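Riltimo Curling League to play a shorter season with a new regional final

Draws at the Panley rink begin in October, with entries open now 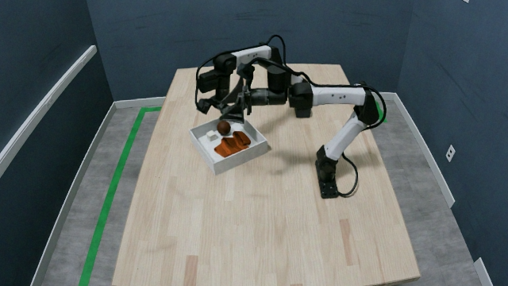 What is changing

PANLEY – The Riltimo Curling League will move to a shorter regular season this fall and finish with a regional final in March, the league said today. The new schedule replaces the long round robin, which ran into spring and left several clubs short of players in the last weeks.

Each team will play a single round robin before the winter break. After the break, teams will be sorted into an upper and a lower pool according to their record and will play only within that pool. The top 4 teams in the upper pool go on to the final weekend at the Panley rink. The lower pool will play for its own trophy on the same ice.

Evening draws will start at 6 p.m. In past seasons the early draw began at 7 p.m. and the late draw often ended close to midnight, a frequent complaint in the players' survey at the end of last season. Teams travelling from outside Panley may ask for the later draw when they send in their entry form.

Sponsorship

Plinatance has signed on as title sponsor for 3 seasons. The agreement covers ice rental for the final weekend and a prize fund of $3,000 to be split between the two pools. The Plinatance name will appear on the scoreboards and on the league's printed schedule. Team names and sweaters are not affected.

The sponsor has no part in the draw, the rules or the choice of officials. Those remain with the league office.

Junior and mixed play

Junior teams will curl on weekend mornings, as before. A junior team needs a registered coach behind the glass for every game, and the coach's name must be on the entry form. Players in their last year of junior eligibility may also spare for an adult team, provided they do not miss a junior game to do it.

The mixed division returns after a season off. Games in that division will be six ends, with no extra end in pool play. A tied game counts as half a win for each side. Adult league games stay at eight ends.

Chowdhury Trophy

The Chowdhury Trophy will now go to the winner of the regional final. It was previously given to the team with the best regular season record. Names already engraved on the base will stay where they are, and a second band is being added below them for winners under the new format.

How to enter

Entry forms are available at the front desk of the Panley rink and from the league office. Forms must list four players and may list up to two spares. Fees are due with the form. Teams that played last season have first claim on a place until the end of August, after which open spots go to new teams in the order their forms arrive.

Individual curlers without a team can put their names on the spares list at no charge. Skips looking for a player should contact the league office before the first draw.

The full schedule will be posted at the rink in September, along with the ice-making times for practice bookings.

Media contact

League Office, Riltimo Curling League, Panley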